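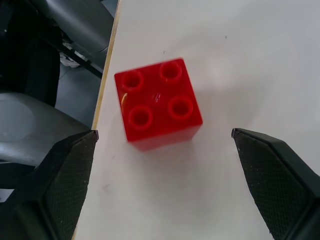
One red block on the white table, hollow studs and all.

2025-05-24

So I finally started sorting the big tub of building blocks we got from Hanna, and the red ones are my favorites by a mile! They're the chunky kind, with four round studs that are open in the middle (crumbs love those, ask me how I know). I've been giving them a soak in dish soap, then going at the studs with an old toothbrush — slow work, but kind of soothing with a podcast on.

Yellows are next. Adi wants to keep them all in one bin and I want a bin per color, so we'll see who gets to the shelf first.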